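Sorting bench back up after gripper fault at Fendgate

I got a message from Liesl Hubmann at ten past seven in the morning with no hello in it, only "the arm dropped three and wouldn't let go of the fourth." If you follow the Karkuvetti project you'll know that is a pretty good summary of their whole November! I went over to Fendgate before lunch to find out what had gone wrong, and stayed a lot longer than I meant to.

The short version is that one of the two arms they use for foam block sorting stopped doing what its gripper was told. The command to open went out, the software logged it as done, and the fingers stayed shut. Then the arm went off to its next pickup with a block still in its hand and pushed that block down into the table until the force limit kicked in and everything stopped. No people were anywhere near it, and the arm wasn't hurt (I asked twice).

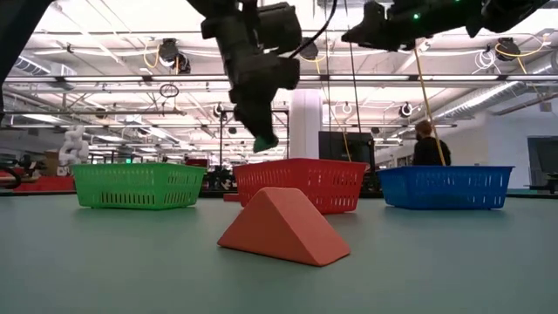 LAB & WORKSHOP NEWS

The job itself sounds like something you'd give a toddler. Foam shapes go on the table, the baskets wait in a row behind them, green, red and blue, and the arms have to put each shape in the right one. Liesl's group has been running it in batches of 300 pickups, and the fault turned up on pickup 99 of the overnight batch. Foam is forgiving stuff, thank goodness. The block that got squashed had mostly gone back to its old shape by the time I saw it, with one corner still a bit sad.

So what broke? A connector, mostly. The gripper on that arm is a Sesitz unit and its signal cable had been working loose at the wrist, probably for days. Each time the arm reached far out over the table the plug moved a tiny bit. Liesl found it by holding the cable between two fingers while a colleague typed open, close, open, close, and sure enough the gripper went deaf whenever she bent it one way. A new cable and a proper clamp took 33 minutes to fit. Finding the problem took most of the morning, and a lot of coffee.
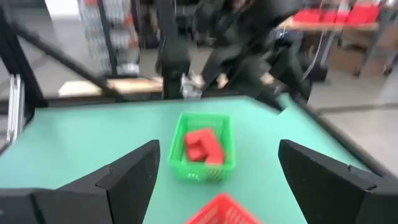
The loose plug bothers me less than the log does. The software wrote "released" every single time because it was only checking that the command had been sent, and it never asked the gripper where its fingers were. Liesl wasn't happy about that either, and she has changed it so the arm now waits for a real finger position before it moves on. She's also slowed the approach for drops like the two red blocks in the green basket, where a block that hangs on too long could knock into one that's already in there. It costs them a little time per pickup. I'd take that trade, and so did she, after some grumbling.

There was one more thing I didn't love. The force limit that ended the whole business had been set at 400 in their config file, carried over from an older job with heavier parts, and it could have been far lower for foam. It's been cut way down now. I asked if anyone goes through those numbers when a job changes and got a very long "well..." in reply. They will from now on, Liesl tells me, and there's a printed sheet taped up by the keyboard to prove it.

The Le Goff people, who run the same gripper on their own bench down the hall, have been told to check their wrist cables too. They'd found one loose plug by the time I left and were still looking at the others. The overnight batches at Karkuvetti stay off for the moment, so it's daytime runs only, with somebody in reach of the stop button. I'll be back over there once they've got a full batch through without a stop.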